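Riders wanted for the Clallow women's development squad

Oct 9, 2020 -- by the Clallow Road Club race team
3 min read

We're putting together a new squad for next season and we'd love to hear from you! Clallow has had a men's road team for 11 years, and since September we've finally had the money and the bikes to run a women's one alongside it. There are five places to fill.

You don't need a racing licence yet. If you can ride steadily in a group for a couple of hours and you get a bit giddy at the sight of a long hill, please apply -- two of our best climbers came to us from running and had never pinned on a number.

What you'd be doing: one evening session a week on the closed circuit at Maldonado Park, a longer ride at the weekend, and a race programme of 13 events, mostly regional, finishing with the two-day Nukine stage race. It's a cracking event, with a finish up the old quarry road that people talk about all winter.

What we provide: a team frame and wheels from Carier Cycles (on loan for the season), kit, entry fees, and a seat in the van. For stage races we also cover a shared room and breakfast. 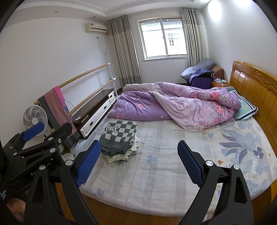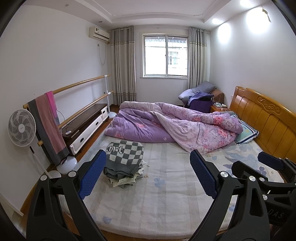
Riders pay their own club membership and insurance, and you'll need your own helmet, shoes and pedals. We can't pay a wage, but there's a travel fund of some £2000 to share across the squad, so please don't let petrol money put you off.

To apply, send us a few lines about your riding, your age (18 or over) and any dates you already know you can't do. Results are nice to see but a good story about a wet ride will do just as well. Everyone who writes in gets a reply and an invitation to a try-out ride at Maldonado Park -- come even if you're still unsure.

Contact us | © 2020 Clallow Road Club | Back to top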